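Section 4: Setting Up Your Jollano Sleep Sound Machine

4.1 Choosing a spot

The Jollano wants a flat, dry surface near the head of the bed. A nightstand is ideal. The floor is acceptable if you have no nightstand and no dog.

1. Place the unit at least 24 inches from your pillow. Closer than that, gentle rain becomes a plumbing problem.

2. Clear away whatever has settled there. In a child's room this means toys, and the toys will be back by Monday.

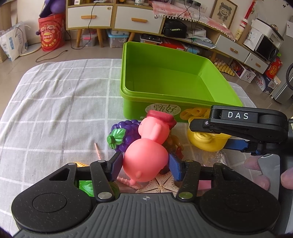

3. Turn the speaker grille toward the bed. The grille is the side with the holes. We mention it as a courtesy to the people who have called us.

4. Plug the adapter into the wall first, then into the unit. The light blinks amber, then holds green.

CAUTION: Do not put the unit under a blanket, inside a pillowcase or beneath a mattress. It gets warm, and you will hear very little of the ocean.

4.2 Making the bed part of the plan

Soft surfaces soak up sound. A bed with a comforter on it will sound duller than one with just a sheet, so run the level test with the bed made up the way you sleep in it.
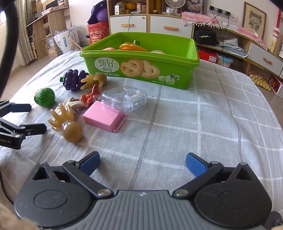
One Doherty owner wrote to us that the level test is too loud to run after a baby is down, and that she found this out at 9 p.m. We have since moved the test to the front of the menu, where it can be done in daylight.

5. Hold MODE for 2 seconds. The unit plays a rising tone.

6. Press SET when the tone is as loud as you could stand at three in the morning. Be pessimistic.

7. If the display shows 438, the test was interrupted. Start again from step 5. If it shows 758, the adapter is not the one we supplied.

4.3 Keeping it clean

Unplug the unit before cleaning. Wipe the case with a barely damp sponge and dry the grille with a cloth. No sprays, no polish, and please, no dishwasher.

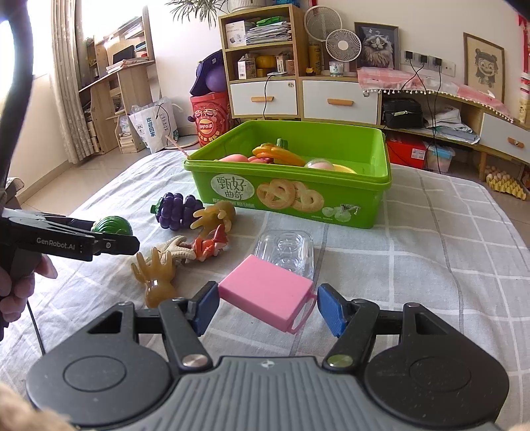 Besau, on the Pandolport owners' board, disagrees with us about the cloth: a dry paintbrush gets the lint out of the holes faster and doesn't leave any of its own behind. We tried it. The next edition will say paintbrush.

NOTE: Cleaning does not erase your saved level. Holding MODE and SET together does, and there is no confirmation screen.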